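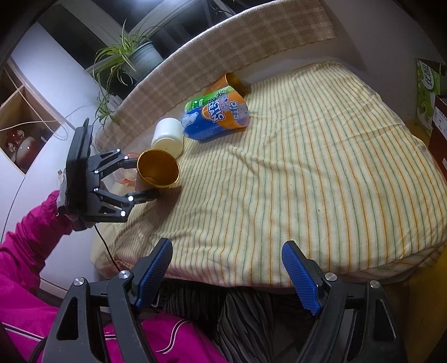 # Brovora Method: Frequently Asked Questions

Updated February 16, 2021

**What is the Brovora method?**

Brovora is a way of teaching a robot arm to handle household objects from examples given by people. The person works with a gripper held in each hand, and a camera on the gripper records what the task looks like from the tool itself. No robot is present during recording. The method was developed at the Huttunen Laboratory and is tested on the laboratory's two-armed robot, Plondach.

**Why are the examples recorded in homes?**

Earlier models were trained on examples from a single laboratory bench. They performed well on that bench and poorly elsewhere. Patterned tablecloths, shiny metal cups and light from a window all change what the camera receives, and a model that has never met them tends to close its fingers in the wrong place.

**How large is the current collection?**

The present release holds 1,274 accepted examples. Each covers one short task, such as picking up a cup that is lying on its side or moving a jar out of the way of another object.

**How is the movement of the hand recovered?**

The path of each gripper is worked out from its own video together with a motion sensor in the handle. The opening of the fingers is read from the same video, as the fingers remain in view while they open and close. Examples in which the path cannot be recovered are removed before training.

**Does the table have to be cleared first?**

No. Participants are asked to leave ordinary items where they are. Packaging, plants and crockery near the working area are welcome, provided that nothing fragile is within reach of the grippers.

**What were the main results?**

Plondach was given 300 trials in rooms that did not appear in the training examples. The model trained on home recordings completed more of them than the model trained on the bench alone. The difference was largest for reflective objects. Transparent containers remain difficult for both models — the laboratory does not regard that problem as solved.

**Can the examples be used with another robot?**

In principle, yes, if the robot carries fingers of the same shape and a camera mounted in the same position. The Hernora adapter plate was designed for this purpose, and drawings are supplied on request. Results on other arms have not yet been measured by the laboratory.

**What happens to personal material in the recordings?**

All participants give written consent. Faces are blurred and sound is discarded before any file is stored. A participant may withdraw a recording at any time before the next release, which is planned for September.

**How much training does a participant need?**

One supervised practice session is required, followed by 5 trial recordings that are checked by staff. Most of the practice is spent on moving at an even pace and keeping the object within the camera's view.

**How may the data be requested?**

Requests should be sent in writing to the laboratory office, with a short statement of the intended use. Commercial requests are considered separately and may take longer to answer.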